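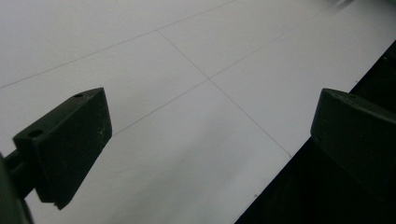 Sado Cycle Components

Sado is pleased to introduce Grukusberg, a new studded winter tire for riders who keep pedaling when the roads and paths freeze over. It goes into shops in October, in time for the first hard frosts, and we could not be happier with how it has come out.

Grukusberg started with a simple request from commuters. They already had fat tires for deep snow and slicks for the dry months, and what they wanted was something for the mornings in between, when last night's slush has set hard in the bike lane and the shady side of every bridge is a skating rink. We ride to work on mornings like that too, so we got started right away!

The tire has two rows of carbide-tipped studs, set just outside the center line. On bare pavement at full pressure, a low center ridge carries most of the rider's weight, and the studs stay quiet and wear slowly. Let some air out and the tire flattens enough to bring both rows down onto the ice. Riders who face a mix of clear road and frozen patches can find a pressure they like and leave it there for the whole season.

Between the studs, the tread blocks are cut with thin wavy slits that open as the tire rolls. They help the rubber bend over small bumps in rough ice, and they give the edges something to bite with under braking. The shoulder blocks are taller and spaced well apart so that wet snow can drop out before it packs. We went through a lot of shoulder shapes before settling on this one, and it feels wonderfully steady in the rutted stuff that cars leave behind at intersections.

The rubber itself is called Lellar, and it is new for us. Lellar was mixed to stay soft in the cold, when ordinary tire rubber gets stiff and starts to slide. A firmer version of the same rubber sits underneath, around the base of each stud, where it holds the pin upright and keeps it from working loose on dry roads. The casing is 60 TPI nylon with a puncture strip under the tread, because fixing a flat with numb fingers is no fun for anyone.

We have also put a reflective band on both sidewalls. Winter commutes often start and finish in the dark, and a bright ring on each wheel shows up nicely in headlights from the side.

Grukusberg was tested over 2 winters on the Beddoe loop, our regular test route, which has a steep paved climb, a wooden footbridge, a stretch of lakeside gravel and a long downhill that never sees the sun before March. Our riders took it out before breakfast and again after dark, loaded and unloaded, on city bikes, touring bikes and one very heavy cargo bike. Their notes led to a stronger bead, a slightly rounder profile for easier cornering, and stud holes molded a little deeper than we had first planned.

New studs need a short break-in. We suggest riding the first 18 miles on pavement, without hard braking or fast starts, so that each stud can settle into its seat. After that the tire is ready for ice. Each pair comes with a small packet of 5 spare studs and a hand tool for fitting them — the same tool works on our older studded tires, which a good many riders have asked about.

For storage in spring, wash off the road salt with plain water, let the tires dry, and hang them somewhere cool and away from sunlight. Tires kept this way should come back out in the fall ready to ride.

Grukusberg is made in sizes for 700c and 26-inch wheels, in black with the reflective band as standard. Both wire and folding beads are offered in the 700c size, and the 26-inch tire comes with a wire bead only for its first season. All versions work with regular inner tubes and with rim brakes or disc brakes. Please check that there is enough room under fenders before fitting, as the studs add a little height.

Dealers can order now through their usual Sado contact, and demo pairs will be on hand at shops taking part in our fall ride program. A full size and pressure chart is packed with every tire.

Sado makes tires, tubes and repair kits for everyday riders in all seasons.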